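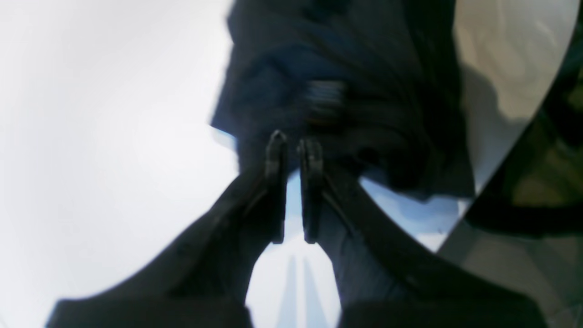 Parallelgreifer Stirner P2 im Test: Textilien greifen mit Handgelenkkamera

Geprüft wurde der Stirner P2 mit Schmalfingern, angesteuert über den Controller von Deler. Als Vergleich diente der Nindano mit breiten Backen, den Leena Rautiainen schon im Vorjahr vermessen hatte. Prüfgut: Kleidungsstücke und Stoffzuschnitte, ungeordnet auf heller Unterlage.

Mechanik

Die Finger des P2 laufen sauber parallel, das Spiel an den Spitzen blieb unter unserer Messgrenze. Dunklen, in Falten liegenden Stoff fassen sie von der Kante her gut, bei glatt aufliegendem Material rutschen sie ab. Der Nindano verhält sich umgekehrt. Von 767 Griffversuchen mit dem P2 waren fast 35 zu wiederholen, überwiegend bei dünner Ware.

Kamera

Das Weitwinkelobjektiv verzeichnet stark, die Greiferhälften erscheinen gebogen. Für die Nahführung stört das wenig, beide Fingerspitzen bleiben im Blick. Problematischer ist die Belichtung: Helle Flächen laufen ins Weiße, während marineblauer Stoff in den Falten fast schwarz wird. Bei Bewegung verwischt die Textur, Knöpfe oder Nieten sind dann kaum sicher zu erkennen. Eine feste Belichtungszeit ließ sich erst nach dem Update durch Gonzalo Ibarra einstellen – ab Werk fehlt der Menüpunkt.

Bedienung

Der Fingerwechsel erfordert sechs Schrauben und einen Drehmomentschlüssel. Das Kabel zum Controller ist knapp bemessen. Die Adapterplatte von Pelkonen passt ohne Nacharbeit.

Wertung: Mechanik gut, Kamera ausreichend, Dokumentation mangelhaft. Für gefaltete Ware bleibt der P2 bei uns montiert, für flache Zuschnitte der Nindano.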